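Home & Household | Features

The box at the end of the bed

Most homes hold at least one container that was never bought as a container. It arrived with something in it, it was judged too sturdy to discard, and it was put to use within the week. In the course of preparing this feature the magazine spoke to households in Griltau and in the neighbouring district of Tultia about how such boxes are used, what goes into them, and what becomes of their contents when the lid is eventually lifted.

The subject was suggested by the Tello Centre for Household Practice, which has offered courses in domestic organisation to residents of Griltau since it opened in the former post office. The Centre's course leader, Hanan Saab, explained that the bedroom is the room participants most often ask to begin with and the one they most often leave unfinished. Kitchens have cupboards whose purpose is settled. A bedroom, by contrast, receives whatever has no place elsewhere, and the bed itself becomes the sorting table.

"We advise people to use the bed," Ms Saab said. "It is at a comfortable height, it is well lit in most homes, and it must be cleared by the evening. There is no better deadline."

The Centre teaches a method in 4 stages, which participants are asked to follow in order. The box is opened and its lid laid beside it. Everything is taken out. Packaging is separated from objects. Only then does anything go back. The third stage is the one that surprises people. In a household with children, or with adults who read in bed, the greater part of what emerges from a keepsake box may prove to be wrappers: crisp packets, sweet papers, the outer bags of multipacks, and the clear plastic in which something else was delivered.
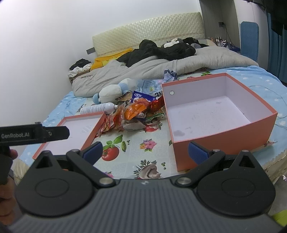 Ghada Abou Jaoude, who attended the course in June with her elder daughter, had expected to spend the afternoon deciding which letters to keep. The letters took a few minutes. The remainder of the time went on foil, film and paper, all of which had to be flattened, checked for anything caught inside, and divided according to the collection rules in her street. She recovered a library card, a set of earrings and the instructions for a lamp she no longer owns.

Mrs Abou Jaoude has since moved snacks out of the bedrooms altogether, with partial success. A small lidded bin now stands beside each bed. Her daughter regards the bin as an intrusion and uses it regularly.

The question of what may properly share a box is treated by the Centre at some length. Soft toys, in its guidance, should be kept apart from anything that has held food, and brushed or washed before they are stored. Aerosols and spray cans of any kind are to be taken out of bedroom boxes entirely and kept upright in a cool cupboard, away from radiators and out of the reach of small children. Participants are encouraged to read the label before deciding where a can belongs. Many admit that they had not read it before.

Rigid card boxes with separate lids are favoured over plastic tubs for light items, principally for the reason that they can be repaired with tape and recycled when they fail. Stavros Georgiev, whose shop, Gilden, has sold stationery and packaging in Griltau for many years, confirmed that the demand for them is steady. He keeps 318 in stock before the start of the school term and expects to sell them all. Colour matters more to his customers than dimensions. Bright boxes go to children's rooms, and white or grey ones to wardrobes, where they are stacked and forgotten.

Mr Georgiev recommends wiping the interior with a cloth that is barely damp and leaving the box open overnight. Marks on a pale lining will seldom come out completely. He does not consider this a reason to replace the box, and he has been known to talk customers out of a purchase on those grounds. Where the box has a finger hole or a ring in its side, he advises against covering it, as the circulation of air is of benefit to paper and cloth alike.

The Centre's record of the course shows that 600 households have now taken part. No effort is made to follow them up formally, although many write in. Ms Saab keeps the letters in a box of her own, which she empties onto the spare bed each spring. She found two bus tickets and a toffee paper in it this year, and has reported the fact to each class since.

Places on the winter course may be reserved from 24th October at the Centre's front desk. Participants should bring one box, unsorted, with its lid. Bags for recycling are provided, and the Centre asks that spray cans be left at home.

Comments (3)

Lorena Saavedra
We did our son's room after reading this. Two full bags of wrappers out of one shoebox and a boot bag. I should like to know how a crisp packet gets into a boot bag with a drawstring.

Wissam Obeidat
Is the course suitable for people in small flats? My bed is also my sofa so the clearing by evening part is not a problem.

Ghada A. J.
For the record, my daughter says she uses the bin because it is nearer than the kitchen and for no other reason.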